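4.2 Timekeeping and position

The second set of measurements concerned rate, the daily gain or loss of a watch against a reference. Section 4.1 dealt with the condition of the movements as received. Here we report how the skeletonised watches behaved once they had been cleaned, oiled and left to settle, and how far their behaviour differed from that of the solid-plate watches built on the same calibre.

All the watches came from two makers, Grunley and Esura. Both firms have sold the same hand-wound movement in a closed and an open-worked form, and the two forms share a mainspring, an escapement and a gear train. What differs is the mainplate and the bridges. In the open-worked form a good deal of the metal has been cut away, by hand in the earlier Grunley pieces and by machine in everything else. We had 56 watches in total, split evenly between the closed and open forms. Owners lent them for the length of the study, and several asked that the case should not be polished or the strap changed. We kept to this.

Each watch was fully wound in the morning and measured at once, then again 24 hours later. Five positions were used: dial up, dial down, crown down, crown left and crown up. A watch was held in each position until the reading had steadied, and the value was written down by hand as well as logged. Where the two did not agree, the written value was checked against the trace. The timing machine was an Ulov bench model with the lift angle set by hand for this calibre. The default setting on the machine is wrong for it and gives amplitudes that are too high.

In the closed watches, rate changed little between the two horizontal positions. The open-worked watches were much the same when fully wound. After a day of running the picture was less tidy. Amplitude had dropped in both groups, as it does in any hand-wound watch, but in the open-worked group the drop was larger in the vertical positions and varied more from one watch to the next. The older Grunley pieces were the most uneven. Two of them lost time crown down and gained it crown up by amounts that a wearer would notice within a few days.

Amplitude at full wind was close to 300 degrees dial up in nearly all the watches. This is a healthy figure for the calibre, and it suggests that cutting away the bridges does not in itself rob the movement of power. The train wheels in the open-worked form are lighter, with thinner spokes, and one might expect them to turn a little more freely. We saw no sign of it.

A likelier cause of the uneven results is flex. The bridge that carries the upper pivots of the train is reduced to a narrow strip in the open-worked form, and on the hand-cut pieces the strip is not the same width from one watch to another. When the screws are tightened the strip can bow slightly, and the end shake of the third and fourth wheels changes with it. We measured end shake on every open-worked watch before and after tightening. The change was small in the machine-cut pieces and larger in the hand-cut ones, and the watches with the largest change were also those with the poorest vertical rates.

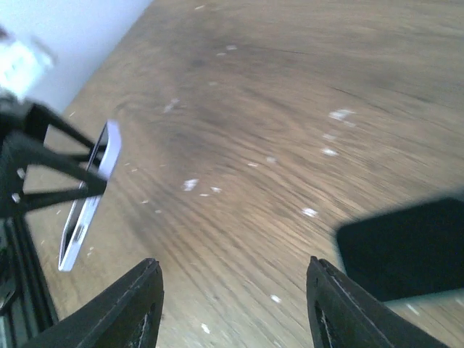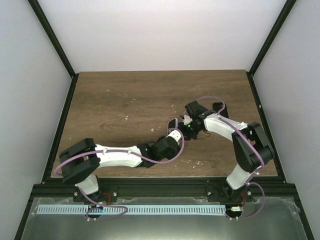

Figure 6. Wood-grain tabletop, in two views. The second view includes two white-and-black arms.

To test whether the bridge was at fault, we swapped it in four of the hand-cut Grunley watches for a machine-cut bridge from the later series. The pivot holes line up and the screws are the same. No other part was touched. With the newer bridge fitted, three of the four came within the range of the closed watches in all positions. The fourth improved but still ran slow crown down, and on stripping it we found wear in the lower balance jewel setting that we had missed in the first inspection.

The effect of the dial was also looked at. Most open-worked watches have no dial in the usual sense, only a chapter ring held by short feet. In the Esura pieces the ring is screwed straight to the mainplate. Taking the ring off made no difference that we could measure.

Shirley Doucette has objected to the reading of these results given above, and her comments on an earlier draft are reported with her agreement. In her view the screws are a poorer suspect than the oil. She points out that an open-worked movement is exposed to more light, and that dust gathers on the cut edges and is carried into the pivots when the case is opened, so that two watches serviced on the same bench may not stay alike for long. She would have liked a third set of readings after six months on the wrist, and she thinks the swap of bridges, which meant opening the watches again and putting fresh oil on the upper pivots, cannot separate one cause from the other.

We accept the last point in part. The upper pivots were oiled again when the bridges were exchanged, and a fair test would have included a group in which the old bridge was removed, the pivots oiled, and the same bridge put back. We did this later for two watches only. Neither improved by more than the spread between repeated readings. Two is too few to settle the matter, and the watches had by then been promised back to their owners.

The light is harder to judge. Oils do change with age, but the watches in both groups had spent much of their lives in drawers and safes, and the lenders could seldom say how often a piece had been worn. Service papers were complete for fewer than half of them. Where papers existed, we found no link between the time since the last service and the readings taken after ours.

Power reserve was measured last, from full wind to stop, dial up. The open-worked and closed groups overlapped almost completely. The longest run came from a closed Esura and the shortest from the Grunley with the worn jewel setting, before repair. The readings for each watch are listed in the appendix by maker and form, with the bridge swaps marked.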